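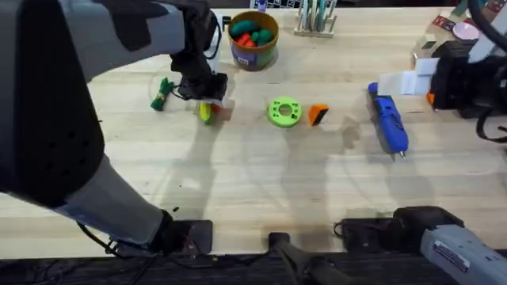

16 March 2018

Coalition tracker, notes on the Berelcombe council talks

Spent the morning re-keying the ward returns. The count sheet for Malinowski ward had 751 first preferences for the Civic list, and I had entered 571. Fixed in the master and in the copy on the shared drive. It doesn't change the seat, but it does change the swing, so the chart Witold made for the seminar needs to be run again.

Seat model: ran 200 draws with the new transfer rates. The Civic list and the Harbour independents reach a majority together in 42 of them. Last week's version was more generous to them, mostly on account of the Malinowski error and a transfer rate I had carried over from the previous cycle without checking it. Old output is kept in the folder marked superseded. Please don't cite it.

Talks: Lourenço Matos went to the open session at Zondbridge and sent through his notes. The independents are asking for planning and the deputy mayor's chair. Civic will give them planning. There was no movement on the deputy, and the harbour levy was put off to the next meeting. I have coded this as "partial offer, portfolio" – same code we used for the Gravura deal, though there the offer was in writing and this one was only said aloud. Might need a separate code for verbal offers. Ask Witold what he thinks before I go back and recode anything.

Speech corpus: 961 items after removing duplicates. The scraper is still picking up the council's media releases twice when the headline has been amended. Matching on the first paragraph catches most of them. Two releases had different first paragraphs and the same body, and I took those out by hand.

Witold Chmielewska wants the labelling guide finished before the July by-election. Sections 1 to 3 are done. Section 4 (joint statements) is a page of headings and one paragraph I don't agree with any more.

To do
Rerun swing chart
Email the returning officer about the missing postal sheet
Draft section 4
Check whether the levy counts as a policy demand or a budget one – the guide says both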